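Drarngate two-arm kit with the hands, worth it for a small lab?
Forum: Arms and Grippers > Kits and Services

kubo_n
We're looking at the Drarngate bench kit, two arms plus the pair of five-finger hands. The quote is for the kit and 24 support hours from Gistero. Has anyone here run it on household stuff? Our work is tidying tasks: shoes, toys, folded things into bins. The sales page only shows blocks.

Evie Kettle
We've had ours since December. The arms are good. The hands are good when the calibration is fresh. Soft goods are fine, and canvas shoes are fine if you go in from both sides. Heavy boots I would not try.

ihedlund
I'd skip the hands. A plain parallel gripper does most tidying and costs a lot less to fix. We paid for 2 finger replacements before summer.

Evie Kettle
Depends on the job. With a parallel gripper we could pick a shoe up by the edge but turning it over was a mess. Pictures from our bench, sneakers and the green storage basket:

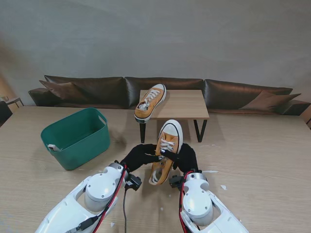
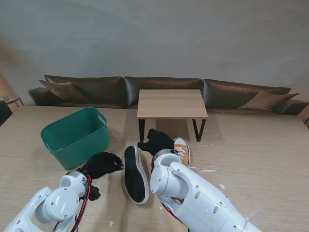
Both hands are on the shoe in the first one. The other has the arms apart and a shoe sole-out by the right hand.

yuto_s
Does the support plan cover finger replacements, or only software?

Evie Kettle
Software and calibration only. Fingers are billed as parts, and shipping is on you unless you buy the extended plan.

ihedlund
Which is my point. Price the parts before you sign anything. The Iwasaki hands we tried cost more up front but the fingers came with a warranty.

kubo_n
Thanks, that helps. How is the cable routing? I don't want to spend a week on cable ties.

Evie Kettle
It comes bundled along the arm. Leave slack at the wrist. We had ours too tight at first and the hand dropped its connection every time the joint rolled past halfway.

c_olatunji
We run the same arms with Cloltura software instead of the stock one. Logged 1,100 picks on shoes and soft toys so far. Stock software is OK for one arm at a time. For two arms on the same object I wouldn't use it.

ihedlund
Disagree, the stock software did two-arm lifts for us once we updated it. Our trouble was always the fingers.

c_olatunji
Lifts, sure. Try a handover. We lost most of a Tuesday on that before switching.

kubo_n
I'll ask Gistero for a parts list and whether they'd quote the arms alone. Will post what they say.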